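Trays, tubes and a honey-coloured table: a weekend at Dirach

If you have ever wanted to see a room full of grown adults getting thrilled over small containers, you should have been with us at Dirach! We spent two days in the long back room with the blinds up, sorting, swapping and admiring all the little things people keep their other little things in, and I came home with a full notebook and a very untidy rucksack.

We spent the Saturday morning session at the wood-topped tables, looking at clear tubes, shallow trays and what they are good for. My notes from each part of the weekend are set out below, with thanks to Spyros Kouris for his company.

The trays
I have come round completely to the square tray with rounded corners. A raised rim keeps beads from rolling off, and a soft corner is so much easier to sweep out with a fingertip than a sharp one. Blue is a lovely colour to work over as well - pale seeds and steel pins both show up on it beautifully.

The tubes
Clear glass wins for me every time. You can see what you've got without opening anything, and a row of tubes on a windowsill looks gorgeous when the sun gets round to it (Spyros keeps saffron, fuse wire and beach sand in his, all on the same shelf, all unlabelled).
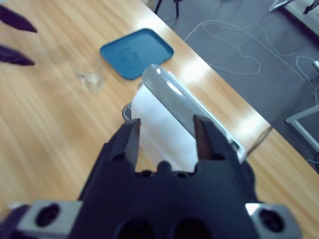 The other great joy of the morning was the paper. Put a plain white sheet on the table and everything you set against it suddenly makes sense: chips in a rim, a faint tint in the glass, a hair stuck under a lid. I have been doing this at home ever since and I've found three chipped tubes I would have sworn were perfect.

The tables
I do love working on a light wood grain. It's kind to the eyes over a long day, and it takes a knock without making that horrible clack you get on a stone worktop. Bring a cloth to roll your glass onto if you're nervous. I was, and I did.

The swap
By the afternoon the swap shelf had 78 pieces on it, and we had to borrow a second shelf from the kitchen. The Otent stackers went first, as they always do, then a run of old Sfakianakis spice tubes with the maker's name almost rubbed away. I got 5 of those and I am still grinning. Somebody also left a Vadow button tin with the buttons still in it, which caused quite a stir.

The washing-up
Warm water, a drop of soap, a bottle brush with a bent neck, and stand them upside down in a rack overnight. Metal caps should be dried straight away with a tea towel. Please don't put old glass in the dishwasher, however tempting it looks at eleven at night.

The lids
We ended up with a biscuit tin of lids that fitted nothing at all. It has been to more than 7 of our meetings now and gets heavier every time. If you are missing a flat round one, do write and tell me the width across the top - I would be delighted to have a rummage.

We're back in the same room in July, doors at ten, tea and coffee by the window. Bring whatever you keep your bits and bobs in, and a spare bag for the journey home.

Page last updated 29 Feb 2020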